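Nondar Floor Set: README

Last updated 4 May 2021
Maintained by Vandana Kanaujia and Ilídio Seixas

Hello, and thanks for taking an interest in our recordings! This file tells you what is in the set, how we gathered it, and which parts we would be careful with if we were you. It has grown a bit long over the months, so feel free to skip to the part you need.

What this is

Nondar is a collection of 1,214 recorded episodes meant for training a legged robot to walk up to a marked spot, stop squarely in it, and do a small job at a work table. Each episode holds the head camera video, the joint readings, the commands sent by the person steering, and a short note typed in afterward. We started it because our own walking policy was very good at getting near a table and very bad at getting to the right place in front of it (anyone who has tried to reach for a cup while standing a foot too far back will know the feeling).

How the episodes were gathered

All of the recording was done in the long room at Skumberg, on the carpeted side. Rigoberto Ayala and Sulastri Ngui did most of the steering, and Slamet Sitompul looked after the logs and the charging. The person steering picks a start spot and a goal spot from a shuffled list, says both out loud for the audio track, walks the robot over, and ends the episode once both feet have been still for 3 seconds. If the feet land on the tape, we keep the episode and mark it "touching". If they land outside, we keep that too and mark it "missed" – please don't throw those away without looking at them, as they taught our model more than we expected.

We laid the goal spots out with yellow tape straight on the carpet, by eye and with a tape measure, and we did not fuss over making the corners perfect. The policy should learn to cope with a strip that overlaps or sits a little crooked.

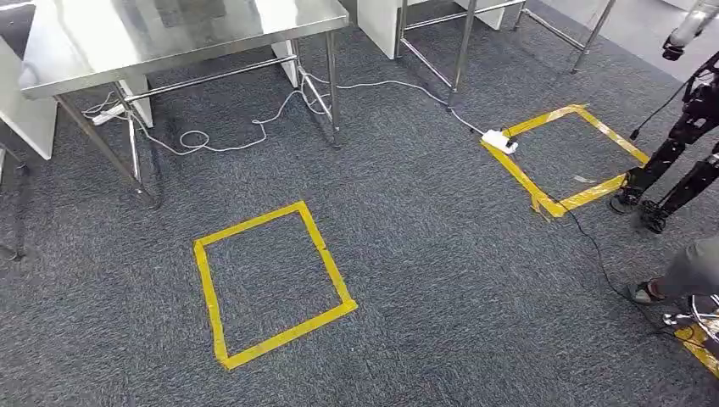 The list of start spots was made by a small script called Jorker, which you will find in the tools folder. It tries to give every goal a fair share of approaches from the left, from the right, and from straight on. It does not know about furniture, so now and then it would ask for a start spot underneath a table, and the person steering was free to skip to the next line. Skipped lines are still in the log with the word "skip" beside them.

What is in the folders

episodes: one folder per episode, numbered in the order they were recorded
notes: the typed remarks, lightly cleaned up for spelling
splits: our training list and a held-out list of 208 episodes
tools: Jorker, the viewer, and a script that checks for missing files

The held-out list was drawn by goal spot and by person, so that you can't do well on it simply by having learned one driver's habits. We would be grateful if you kept it held out.

Things to know before you train on it

The first 200 episodes were made in April with an older walking controller that we nicknamed Rahman. It takes shorter steps and sways more. We left those episodes in and gave them their own tag, and our advice is to try with and without.

Cables are part of life in our room. Power strips and cords show up on the floor in many of the episodes, sometimes across a goal spot, and they were moved between sessions without anyone writing down where they went. If your model starts treating a white cord as a landmark, that may be the reason. Steel table legs are shiny and can confuse depth estimates, so check those before blaming your own code.

People's legs and feet appear at times. We recorded no faces on purpose, and any episode where one slipped in was removed before release. If you find one we overlooked, please write to Vandana with the episode number and she will take it out.

What we would like next

More floors, mainly! Everything in this set is one room and one carpet, and we can't promise that anything learned from it will carry over to tile or bare concrete. If you record some of your own in the same format, Ilídio will gladly help you run the file checker and add your episodes to the next release.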